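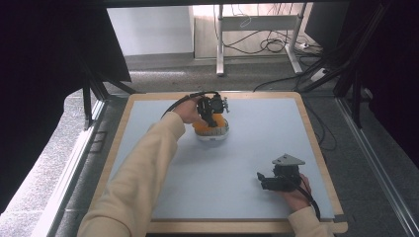 Two hand-held grippers in use at a work table.

GRALTENT CENTER WELCOMES DRAFT ACCORD ON MAHAWONG RIVER

Text goes to both governments in May

SKOTITZ – Negotiators from both sides of the Mahawong River have agreed on the full text of a water-sharing accord, and the Graltent Center for Border Dialogue could not be happier to have hosted the talks that got them there!

The draft, initialed shortly before midnight at the Center's offices in Skotitz, has 42 articles and covers dry-season flow, flood warnings, fishing rights and the running of the Gera dam. It took 37 sessions to write. The last of these began at 9 a.m. and went on through lunch and dinner, with the final wording on Gera settled over cold noodles and a great deal of tea.

"I have worked on border questions for most of my adult life, and I have rarely seen two delegations listen to each other the way these did," said Thitima Tanasarn, director of the Graltent Center. "There were hard days, and the dam nearly sent everyone home more than once – but they kept coming back to the table, and I am enormously proud of them."

Under the draft, each side would share its gauge readings every morning and give the other 14 days' notice before any planned change in the release of water from Gera. A joint river office would open in Skotitz, staffed equally by both countries and led by each in turn. Disputes that the office cannot settle would go to a three-person panel, with one member named by each government and the third chosen by those two.

The flood-warning articles will matter most to the 3000 families living on the low ground below the dam, who at present get their news from upstream by phone, from cousins and boat owners, and often in the middle of the night.

"People in the river villages asked us for one simple thing, and that was to be told in time," said Iara Palma, who chaired the talks. "It's right there in Article 6, in plain words that both delegations wrote together, and I can't wait for them to read it!"

The accord is not yet in force. Both parliaments must approve it, and the maps attached to the text still need a final check by the two survey offices. The Center has offered its meeting rooms and interpreters for that work.

Copies of the draft in both national languages and in English can be requested from the Graltent Center press office in Skotitz. Thitima Tanasarn and Iara Palma are both available for interviews.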